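Robotic tidying of workbenches

Robotic tidying of workbenches, sometimes called bench reset, is the use of a general-purpose robot to put hand tools and supplies back where they belong after a job has been done. It covers hanging pliers and scissors on hooks, dropping screwdrivers into a cup, returning rolls of tape to their pegs and clearing whatever is left on the table top. The work is found in home sheds, school workshops and small repair shops, and it is often brought up in the larger question of whether machines can yet take over everyday chores. The short answer, as things stand, is that they can do a fair amount of it, slowly, and with a person within calling distance.

Background

Machines have handled tools in factories for a very long time, but nearly always in the same way: a tool sits in a fixed holder, the arm goes to the holder, and the arm puts it back again. Nothing about this asks the machine to look at anything. A workbench in ordinary use is another matter altogether. Somebody has been mending a lamp, say, and the screwdriver has rolled up against the wall, the tape has been left on its side, and there is a pair of pliers lying across the very spot where one would like to put one's hand.

Interest in the chore grew for a rather homely reason, namely that it is small enough to try in one room and yet has a bit of everything in it. There are things to pick up, things to turn round, things to hang and things to slot. Lorraine Parsons, who taught workshop practice at Hadby for many years before turning to writing on household machines, called it "the washing-up of the shed", and the phrase has stuck among people who work on it.

The pegboard

Most trials use a perforated board with metal hooks, the same kind that many readers will have at home. It is cheap, it can be rearranged in a minute or two, and it shows plainly what has been put away and what has not. It is also harder on a machine than it looks. A hook is thin and shiny and sticks straight out towards the viewer, so that from the front there is very little of it to see. Anything hung on it has to be brought in at the right height, pushed back a little way and then let down gently, and a tool let go too soon will simply fall off.

Cups and tubs are kinder, as gravity does most of the work once the tip of the tool is over the rim. Even so, a cup with two screwdrivers already standing in it leaves less room for a third than one would think, and handles have a way of leaning just where the next one wants to go.

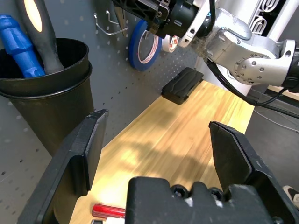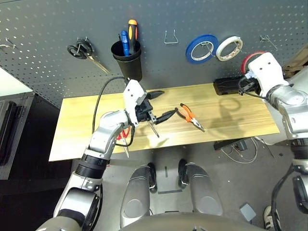
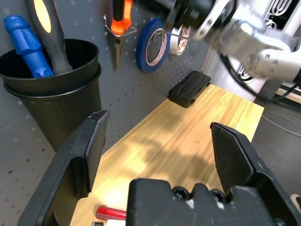 Tools and tape at a pegboard bench, seen from more than one camera.

What goes well

Picking up is now the strongest part of the chore. Chunky handles with rubber grips suit a two-fingered hand very nicely, and a tool lying alone on a plain table top gives little trouble. In the bench trials held at Erkside, in which the bench was mixed up afresh before every run, the machine lifted the right tool in 80 runs out of every hundred and had it properly put away in 70. The gap between those two figures is, more or less, the story of the whole subject – getting hold of a thing is one skill and putting it down where it belongs is quite another.

Rolls of tape also do better than people expect. The hole in the middle is generous, the hook need only find its way somewhere inside it, and a roll that ends up hanging a little crooked is still, by any sensible person's standards, put away.

What goes badly

Scissors are a well-known nuisance. They open in the hand, the loops swing about, and the machine has to decide which loop is to go over the hook. Flat cases are awkward when they lie hard up against the wall, where there is no space for a finger behind them, and the usual answer is to drag the case forward first and only then try to lift it.

Cables are worse still. A cable changes shape each time it is touched, it catches on neighbouring things, and it has no obvious beginning from the machine's point of view. Plugs and connectors add the need for a close fit, and a connector that is out by the thickness of a coin will not go in however firmly it is pushed.

There is also the matter of the machine getting in its own way. An arm reaching for the back of the bench hides the very hook it is reaching for, and throws a shadow over the table besides. Small cameras fitted close to the fingers help a good deal here, though they in turn see a great deal of the fingers.

Methods

Two approaches are in common use. In the older one, associated with the Cifuentes workshop, every tool is given a known place and a known way of being held, and the machine works through them in order. It is dependable and easy to put right, but it has to be set up again whenever somebody buys a new pair of pliers.

The newer one is to let the machine learn from people doing the job through it, guiding the arms by hand or from a distance. The Vadska bench project gathered nearly 1,000 such runs before its machine was tried on its own. It coped far better with tools left at odd angles, and it picked up some of the habits of its teachers as well, among them a little pause before each hook that none of them remembered making.

Use in homes and shops

For a household, the sums do not yet add up. A grown person can clear a small bench while the kettle boils, and a machine may need several times as long, to say nothing of the room it takes up. Parsons has suggested that the first real customers will be shared workshops, where the clearing up is done at night, slowness does no harm and a missing tool is a daily annoyance to a lot of people.

Shop floors are a mixed case. Where the same tools come back to the same board every evening the chore is within reach, particularly if the owner is willing to swap small hooks for larger ones and to keep the cables in a box of their own. Sorting screws, winding flex and wiping down the bench remain jobs for a person.

See also: tool storage; pegboard; household robot; learning from demonstration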